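4.2 Wear on shared dining tables

Surface wear was the second thing we looked at after joint looseness (Section 4.1). The tables came from the Zustmont guesthouse and the two Lashari canteens, all in daily use, none refinished during the study. Inspection was done in place. No table was moved to the workshop, partly for cost, partly because the owners needed them at mealtimes.

Wear was logged by zone: top center, top edge, apron, legs. Each zone got a grade from 0 to 3, where 0 is intact finish and 3 is finish gone with bare wood showing. Two graders, working separately, then compared. Villaseñor did the first pass at every site, Sitthichai the second. Disagreements of one grade were settled by going back to the table with a lamp held low to the side. Larger disagreements did not come up except on legs, see below.

Total of 1663 zone grades over the whole study, 49 tables. A few zones were graded more than once due to the repeat visits in January, and those repeats are kept in the total but not in the means.

Main result. Tops hold up, front edges do not. On varnished tables the center of the top was graded 0 or 1 nearly everywhere, even on old pieces, and most still gave a clear reflection of the ceiling light. The front edge and the apron under it were the worst zones at all sites. This is where people pull in chairs, lean, rest belts and bag buckles, and where the cleaning cloth gets dragged over the corner. Finish goes first at the arris, then chips spread down the apron in patches. Once the patch is open the border keeps lifting, so the damage grows sideways faster than it grows deeper. Figure 6 is typical of the pattern for a dark finish: high gloss on top, worn and scratched patches along the front with the lighter wood coming through.

Dark finishes look worse than they grade. A small chip on a reddish-brown table is visible from the doorway, the same chip on a pale table is hard to find even up close. Owners asked us to refinish the dark ones first in every case. We think this explains some of the gap between owner ratings and ours in Section 3, but did not test it.

Legs were harder. Most marks on legs come from mops and chair rungs and sit low down, where the light is poor. Graders differed by two grades on six legs, all on dark tables. We re-graded those together and kept the lower value. Probably conservative.

Glare was a practical problem througout. On a glossy top a single ceiling light hides fine scratches under the bright spot and makes the ones near it look deeper. We graded from at least two sides of the table for that reason. Objects left on the top (cutlery, glassware) were not cleared before first inspection, only before the low-lamp check.

Repairs. The Tukeck wax stick was tried on chipped aprons at one canteen. Color match fine on the day, no follow up data yet. The Pesero edge strip was not tried on varnished tables as the owners did not like the look of it. Both are are left for later work.

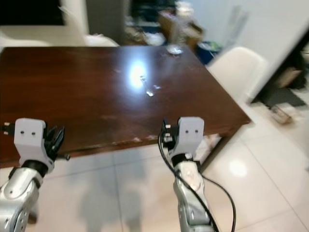
Figure 6. Dark varnished table, glossy top, finish chipped to lighter wood along the front edge and apron.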